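Skirkik two-finger gripper with simulation pack — 3 stars

I bought this gripper in April to pick leaves and small debris from glass roofs. My workshop takes care of several garden canopies, and climbing a ladder for every autumn cleaning is slow. The order came with a simulation pack, so I could try the work on the computer before I touched real glass. I am glad I did this, for the reason I will explain.

First the good part. The fingers are strong, the mounting plate fitted my arm without an adapter, and the manual is clear. The pack opened on my old computer and the wrist view was ready in one evening. For a price of 260 dollars I did not expect so much.

The problem is fault code 3161, "grip force not confirmed." In my tests it came after 120 cycles, nearly always when the fingers were open and waiting. The program should stop the arm at this moment. It did not. The arm continued its path down toward the pane with the error on the screen, and only my own stop button ended the movement. In simulation this costs nothing. Over a real canopy, with a person standing below, it is a serious matter.

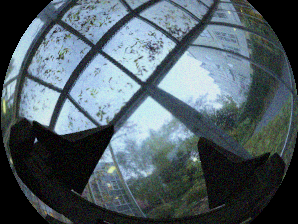
Wrist view in the simulator, fingers open under the leaf-covered glass.

I wrote to the seller, Plindbridge, and received an answer from Kwesi Quartey after 2 days. He was polite and he repeated the fault on his side. According to him, the stop signal is sent only if the fingers are closing, and the open position was forgotten in the software. He sent me a corrected file. With it the arm stops as it should, but the fault itself still appears, and after every fault I must start the program again from the beginning.

One smaller complaint — the wide view bends the roof bars so much that I find it difficult to judge the distance to a pane. A plain view for close work would help me.

I keep the gripper, but I will not use it over real glass until the fault is gone. If you buy one, ask for the corrected file and test your stop button with the fingers open.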